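Flendum Front-Loading Washer, White
Household washers / Front loaders / Flendum

In stock at the Quintana warehouse
Price: 1,675
Delivery to the room of your choice is included. Removal of your old machine is 60 extra.

The Flendum is a full-size front loader for homes where the washer stands under a counter or against a bathroom wall. It replaces last year's model. The drum and cabinet are unchanged. The control board is new, and there is now a quick program that runs for 15 minutes.

Door and drum

The drum is stainless steel, perforated all the way around, with lifter paddles that pick the clothes up and drop them as it turns. The round glass door opens to the left on a metal hinge bracket. The hinge can't be moved to the other side, so check your layout before you order. If you have a wall close by on the left, the door may not open far enough to load large items like blankets.

The door closes into a small latch on the right side of the opening. Push until it clicks. If the program won't start, the door is the first thing to check – a sock caught in the gasket is enough to keep it from latching.
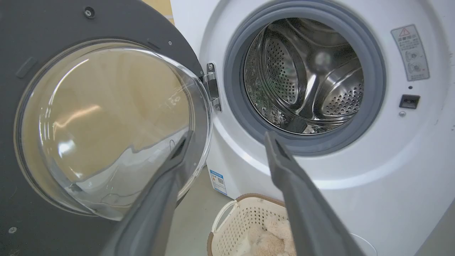
The gasket is gray rubber and can be replaced without taking the drum out. Wipe the fold at the bottom after the last load of the day and leave the door open a little so the inside can dry. Coins, hairpins and buttons tend to end up in that fold.

Labels

Units from the current shipment have the safety label on the front panel in Chinese. An English sheet with the same warnings is packed with the manual. You can peel the energy sticker off the front once the machine is in place, but please keep it with your receipt.

Programs

Cotton
Mixed
Delicates
Wool
Quick 15
Rinse and spin
Drum clean

Drum clean takes 120 minutes and should be run empty, once a month if you wash mostly at low temperatures.

Before delivery

Measure the narrowest door on the way in. You need a cold water tap with a standard threaded fitting, a drain and a grounded outlet. The inlet hose and drain hose come in the box. The transport bolts at the back have to come out before the first wash. Our crew will do this if they are connecting the machine. If you are doing it yourself, keep the bolts for when you move.

Stacking

The Emar stacking kit fits this model and takes any Flendum dryer. The older Fernatach kit does not fit – the holes line up at the front but not at the back.

Customer comments

"Quieter than the one we had. The door swings the wrong way for our laundry closet but we turned the hamper around and it's fine."
– Eleri Morgan

"Good washer. Took me a while to find the filter, it's behind the panel at the bottom. Manual could be clearer."
– Kamrul Fakir

Parts and service

Gaskets, door glass and hoses are kept in stock. For repairs, ask for Marites Samonte at the service desk and have the serial number ready.

Page updated Wed 20 October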